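Plurano extends robot desk service at Flaststead office

Published Mar 10, 2026

Plurano has confirmed that the robot arms used to sort and put away paper folders at its Flaststead office will remain in service until at least May, following an agreement with staff on how the work is to be shared. The decision affects the records and correspondence team, whose members have handled the filing of incoming client folders by hand since the office opened.

The arrangement covers the final stage of the filing process. Folders that have been read and entered in the register are placed on a table, and a pair of arms moves them into an upright rack. Reading, registering and answering correspondence remain the responsibility of the team. So does any decision about where a disputed or incomplete folder should go.

The company said that 2331 folders had been handled under the new arrangement to date. Of these, 2259 were placed in the rack without help from a member of staff. The remainder were put away by hand, in most cases where two covers had stuck together or where a folder was too thin to stand upright unsupported.

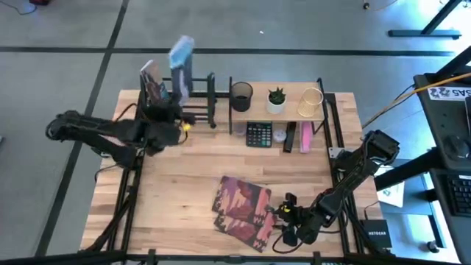 Two robot arms at work on the filing table, one at the wire rack and the other at the folders lying on the table.

The system was set up by Jibrin, which supplies and maintains automated equipment for offices and small warehouses. Jibrin will continue to look after the arms under the extended agreement and will provide a telephone line for staff during office hours. Repairs will be carried out by its own engineers, and no member of the Plurano team will be expected to open or adjust the machinery.

For those who work in the records section, the main change has been to the shape of the afternoon. Filing was previously left until the end of the day and shared out by rota, and it was often the reason that people stayed late. The rota has now been withdrawn. Seven members of staff who took part in it have moved that time to enquiries from clients, and the section now answers the telephone for an additional hour each day.

Plurano stated that no posts have been removed as a result of the change and that job titles and pay are unaffected. New wording has been added to the job descriptions of five employees, who now share the duty of loading the table and checking the rack at the close of business. They have received training for this during working hours.

Staff representatives at the office supported the extension but asked for several points to be put in writing. The company has agreed that records of the arms' work will be used only to maintain the equipment and will not be used to measure the speed or output of individual employees. It has also agreed that anyone may stop the arms at any time without having to give an explanation afterwards.

Concerns were raised at the staff meeting about noise and about the amount of space taken up in a room that was already in daily use. The company has undertaken to move two desks away from the filing area and to review the position of cables on the floor. It accepted that some employees had found the movement of the arms distracting in the first weeks, and those who wish to change desks may apply to do so through their line manager.

A further matter still under discussion is the filing of confidential papers. These are at present kept out of the arrangement altogether and are taken by hand to a locked room on the floor above. Staff have asked that this should continue, and the company has said that it has no plans to alter the practice.

Plurano's second office, at Sodow, will not receive the same equipment for the time being. The filing room there is smaller and most of its papers are kept in boxes, for which the present arrangement is not suitable. Employees from Sodow have been invited to visit Flaststead and see the system in use before any proposal is made.

The agreement will be reviewed in May, when the company will meet staff representatives and Jibrin. The review will consider the number of folders put away by hand, the working hours of the records section and any comments received from employees. Written comments may be handed in at the Flaststead reception desk or sent through the internal post, and may be made without giving a name.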